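Belevcombe Manipulation Laboratory
Jan 27, 2023

1/ This thread sets out what went wrong with jaw-opening readings in our household tidying recordings, which parts of the collection are affected, and what users of the data should do. A full note will be placed with the release files. The short version is in posts 2 and 10.

2/ Of the 2,484 recordings in the tidying set, 1,425 carry a jaw-opening value that may be wrong. The video and hand position tracks are sound. Please do not train or test on the jaw-opening channel in the affected recordings until the corrected files have been issued.

3/ Background for those new to the set. Operators work with a hand-held gripper in each hand, taking small household items out of boxes and putting them away, or the reverse. The items are light and awkwardly shaped: toys, stationery, packets. A typical moment is a small white figurine pinched between the fingertips of one gripper while the other reaches over an open box with red sides.

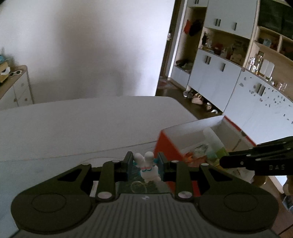 4/ How the fault came to light. In December our colleague Lamisi Abugri was replaying a batch on the bench arm at Asamoah, our partner site. The arm closed on a small plastic toy, did not stop where it should have, and crushed it. The emergency stop was pressed at once. No one was hurt, and the arm was not damaged.

5/ The first explanation offered was a fault in the arm's own gripper. Pentti Valtonen took it apart and found nothing wrong with it. The same command was then replayed with no object present, and the jaws closed to exactly the width requested. The arm had done as it was told. The width in the recording was too small.

6/ The cause lies in Hisitz, the program we use to record the sessions. On starting up, it asks the operator to close each gripper fully and then open it fully, and stores both ends of the travel. If a gripper was closed a little late, Hisitz took the half-closed position as zero. It gave no warning. Every width recorded in that session was then too small by the same amount.

7/ The error is greatest, in practical terms, on thin objects. A gap of a few millimetres at the fingertips makes little difference to a large box. On a narrow item held upright, such as a rabbit-decorated tube with a green and white label, it is the difference between a steady hold and a squeeze.
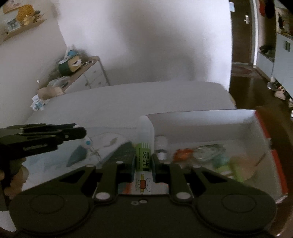

We had treated the two hands as one check, on the view that a bad start-up would be noticed when left and right disagreed. That was a mistake on our part. The hands are rarely holding the same thing, so a disagreement between them tells the reviewer very little. The written procedure, which was ours, has been withdrawn.

8/ We have also been asked whether worn parts played any role. Rajeshwari Suvarna examined the pivot pins and fingertip pads on all of the hand-held units in use during the period. Wear was within our limits. One unit had a loose fastener, now tightened, but its recordings do not stand out from the rest.

9/ Testing of the revised start-up routine. Each gripper was taken through 100 full closings, some of them deliberately late or incomplete. The routine wrongly accepted 4 of these. All four were closings in which the operator paused just short of contact - a case we had not allowed for. A second closing is now required, and the two must agree before recording can begin. The test will be repeated in full with that change in place. We do not regard the matter as closed until it has been.

10/ Advice to users:
- Check the session list in the release folder. Affected sessions are marked "width hold".
- Leave the jaw-opening channel out for those sessions.
- If you have already trained on it, do not run the result on a powered gripper near people without a separate limit on closing force.
- If you have seen jaws closing further than expected, please send us the session name and the command log.

11/ Correction of the existing files. Where a session contains at least one moment with the jaws fully shut, the true zero can be recovered and the widths put right. Ohemaa Alhassan is leading this work. Some sessions contain no such moment. Those will be withdrawn from the jaw-opening channel for good, and we will not fill the gap with estimates.

12/ Partners using Camen, our viewing tool, should update before opening the corrected files. Older versions read the stored zero from the session header and will apply the old value on top of the new one. The result looks plausible on screen, so please check the version number first.

13/ On the bench arm at Asamoah: replays are suspended for the affected sessions only. For all others, closing force is now limited in the arm controller itself, whatever width the recording asks for. That limit should have been present from the beginning. It will remain after the files are corrected.

14/ We are grateful to the operators, several of whom had told us that the start-up step felt easy to get wrong. Those remarks were written down and not followed up. Cecilia Nartey is now the named contact for such reports, and will reply to each in writing.

15/ Questions about individual sessions may be posted below or sent to the data desk. The next update will be added to this thread when the repeat test has been completed.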